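Returns Bench Automation, Stastov Site
Second progress report to the Flakodby Fund
April 26, 2024

Where we are

The grant pays for a trial of robot arms on the footwear returns line at Stastov. The application, written before anyone on the present team was involved, promised that the arms would take over "the repetitive part of the work" and free staff for inspection and customer claims. We have been asked to report on both halves of that sentence. The first half is partly under way. We have little to show for the second.

Setup at the training bench is finished and the arm is being taught to pick up single shoes and place them on a rack. No arm is running on the live line, and we do not recommend putting one there before October.

What the arm handles

The 5 weeks of bench work were spent on mixed footwear, which was the right call. An earlier plan from Nam, our integrator, used one style of boxed sneaker throughout. Returns do not arrive like that. They come in as slides, canvas shoes, puffy slippers, things with laces hanging out, often one shoe turned the wrong way from the other.

The arm logged 435 pick attempts in the period. Nam counts 194 of these as clean, meaning the shoe went from the mat to the rack with no person touching anything. We accept the count but want the fund to know how it was made. A shoe set down on its side was scored as clean until our staff objected, and the early runs have not been rescored. The real number is lower.

Slip-ons are gripped by the heel, with the toe up, and the rest of the row stays on the mat until its turn.
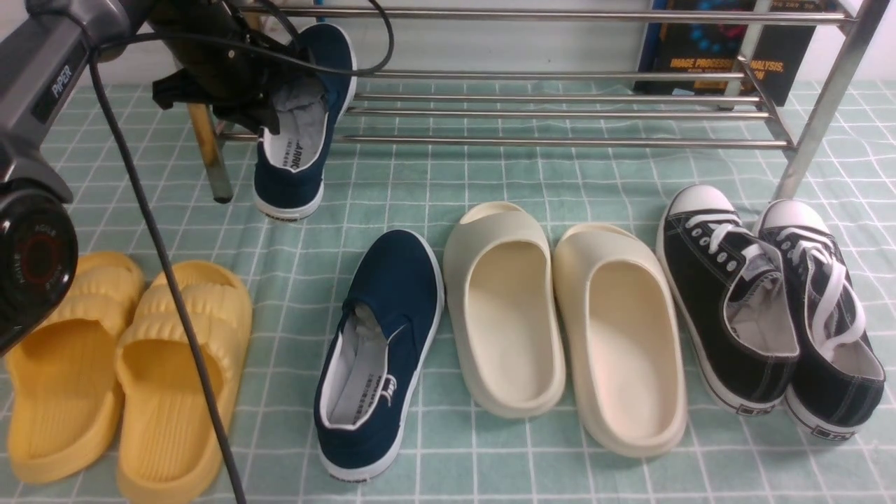 What has changed for staff

The people on the returns line were told the arm would save them bending and lifting. So far it has given them an extra job. Someone has to lay out the shoes, watch the run, stop it when a grip goes wrong, and reset the row. Two of our most experienced sorters do this in turns, and the line is short a pair of hands whenever they do. Overtime on the line went up. None of that was in the application's budget.

The sorters also told us something that the productivity figures leave out. When they pick up a shoe they are already inspecting it: they feel for a worn heel, smell it, look inside, and check that it matches its partner. If the arm does the picking, a person still has to pick the shoe up again to do all that. Zakerness, the warehouse that ran a similar trial before us, ended up with the second handling and kept it. We asked them for their timings and have not received them.

There is some good news. Staff asked for the bench to be raised and for the stop button to be moved within reach of a seated person, and both were done within days. Two people who expected to dislike the work say they enjoy the teaching side of it and would like proper training. They should get it, with a pay grade to match -- at present they are paid as sorters.

Money

We request release of 3000 dollars from the contingency line to cover the overtime. We are not asking for the second arm at this stage, although Nam has sent a quote.

Before the next report

Rescore all the early runs under the stricter rule, with a sorter present.

Time the whole job per pair, including inspection and reset, against the same job done by hand.

Put in writing what happens to the line positions if the trial succeeds. Staff have asked for this at every meeting and have been given three different answers.

If the timings show no gain, we will say so and propose ending the trial at the bench stage.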